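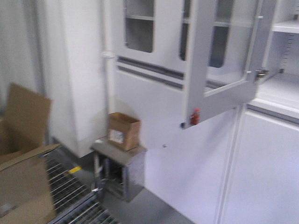

Ilham Saber reckons the doors come first and the clever stuff later, and after a winter of arguing the rest of the Kiltia workshop has come round to that.

The shared shop's automation build — working name Nudo — is now up on its feet in the back bay. Roller conveyor, a metal stand for the small cartons, and the big light cabinet with the windowed door. Idea is simple enough. Box comes down the rollers, gets moved to the stand, contents go on the right shelf, door shuts. Members drop off returned tools in cardboard and the thing puts them away overnight.

Not there yet. The conveyor and the cabinet still don't talk to each other. Rollers are gravity only for now, a motor section is on the list but the money went on the controller in December.

Work on Wednesday nights has been mostly the door. It's a big one and it carries on swinging after you let go, which upset the software no end. First version treated any movement as a person reaching in and stopped everything. Fair enough from a safety point of view, useless if you want to get a job done. Nawal Bouazza rewrote that part over two weekends and it now waits for the door to settle before it does anything else.

"Wait, look, then move," she said. "It was doing all three at once."

She also wants a proper damper on the hinge. Oratile Shezi says a damper is cheating. That one's still going.

Cartons are the other headache. The sorting side reads a label on the front of the box, so a box that comes down backwards is a mystery to it. Zineb Ouazzani ran 100 passes with a test carton last week and it got the label on all but 8. Of those, most were boxes that had turned on the rollers, and 2 were just the overhead light bouncing off the tape. A side guide should fix the turning. The light will get a bit of tracing paper over it untill someone finds a real diffuser.

Flaps are trouble too. Open ones catch, and nobody has agreed on whether members should fold them in or the machine should cope. For the time being — fold them in please.

Shelves inside can be shifted up and down, and every time somebody does it the stored heights are wrong. There's a sheet on the clipboard by the bay. Write down the new slot before you walk off, not after your coffee.

Parts still wanted: 24 volt supply, any decent brand, must come with the cover on. A length of guide rail. Cable clips, lots. Small cartons in good shape, all one size if you can manage it. Grurner have offered offcuts of aluminum and someone with a ute or a trailer is needed to pick them up, see Zineb.

Ashraf Bouzid is writing up the wiring so the next lot can follow it. Draft is on the shop drive under Nigam, which was the old name, sorry, will get changed.

Open bench is on as usual this week and the bay will be powered for part of the night. Keep clear of the door swing when the lamp is on, and ask before you lean anyhting on the conveyor. Newcomers welcome, no coding needed, there's plenty of filing and drilling to go round. Doors at 8.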